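From: Evdokia Vrettos
To: undale-airfield-neighbors
Subject: Re: [Undale] low passes over the Kettle Road end, again

Quick one, I'm between shifts and typing with one thumb, so excuse the state of this.

Ynyr wrote:

> Evdokia, all,
>
> I was out by the mailboxes Friday when the gray twin came over the
> Kettle Road houses again. Same one as last month I think, the Dornitz
> survey plane. I'd put it at 200 feet, and that's me being generous.
> The dog went under the truck and didn't come out until supper.
>
> I called the airfield office and got told there was "nothing unusual
> on the log." Well, if that's usual then we have a different problem.
> Has anyone had a straight answer out of Koltus on what their tenants
> are allowed to do? I was told two different things by two different
> people. One said they have a waiver. The other said they don't need
> one because it's "not congested."
>
> Also is the February meeting still on? The website has the old
> agenda up.
>
> Ynyr Penry

OK, in order.

The altitude. I believe you, I heard it too, from the kitchen with the fan on. But please please don't put 200 in a complaint unless you can back it up. Last year somebody wrote 100 feet about the crop duster, the tracker data said different, and the whole complaint went in the drawer. Say what you saw. "Could read the number on the tail" is worth more than a guess in feet. Could you read it? If so send it to me off list and I'll add it to the log.

I did look it up on the tracking site when I got home. It shows the twin leaving at 7 in the morning, going out over the reservoir, then back and forth in long lines, then nothing for a stretch where the coverage drops out behind the ridge. Next ping it's already turning final. The stretch where it drops out is exactly the stretch we care about, of course. So the tracker doesn't help us and it doesn't help them either.

On the waiver. This is what I have, and I am not a lawyer, I drive a delivery route. The general rule for airplanes is 1,000 feet over a congested area and 500 feet from people and houses out in the open, except when taking off or landing. That last bit is what everyone leans on. If you live off the end of the runway, which Kettle Road does, a plane lined up to land is going to be low and that's legal. A plane crossing sideways at that height, not lined up with anything, is a different matter. Which way was it headed Ynyr? From where I was it sounded like it went north to south, and the runway doesn't run that way.
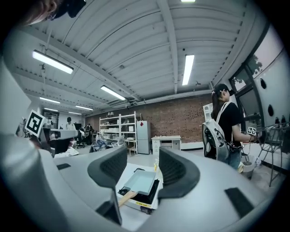
Whoever told you "not congested" may be right or may be wrong, there's no neat number of houses in the rule that I could find. They decide it case by case. But even if we aren't congested there's still the 500 feet from any house or person, so "not congested" doesn't get them down to where you saw it. I'd say that back to the office, politely, and ask for the reply in writing. I asked for a copy of the waiver in writing before Christmas. Still waiting. If there is one then showing it to us would take them five minutes.

Koltus – they run the field under the lease, they don't run the flying. That's been their line every time and to be fair it's mostly true. What they CAN do is put noise and routing terms in the hangar agreements. They did it for the skydivers. I have the page somewhere, it's in the packet from when the lease was renewed, will scan it if I can find the thing. Dornitz is a tenant same as the skydivers were so I dont see why it'd be any different.

The number for complaints is not the office by the way. The office will be nice to you and write nothing down. Use the noise line, it's extension 1293 off the main number, it goes to a machine. Leave the time, where you were standing, direction of travel, color, number of engines. Then email me the same so we have our own copy. If it looks dangerous and not just loud, call the federal district office as well, they open a real file and you get a reference to quote later on.

Things the log needs, if anyone else saw it on Friday:

time, even if it's only "before lunch"
where you were standing
which way it was going
wheels up or down (this one matters, wheels down sounds like landing)
video if you have it, even bad video, the sound is useful

Meeting. Yes it's on, no I don't have the agenda. The website is wrong, the old one has been up since fall and I've emailed about it twice. Same room at the Undale library, the side door, because they lock the front at six. We get 2 speakers under the new rules, which is not many. I'll take one. Ynyr would you take the other? You were closest and you actualy saw it. Three minutes, they do cut the mic.

One more thing and then I have to go. Somebody said on the other list that we want the field shut. I don't, and I'd like us to quit letting that sit there unanswered. My brother learned to fly out of Undale. The medical flights come in there. I want the survey people to fly their lines at a sensible height and go home by the normal pattern – that's the entire request.

Right, truck's loaded. Will send the scan tonite or tomorrow if the scanner behaves. Ynyr, tail number and direction please, if you've got them.

Evdokia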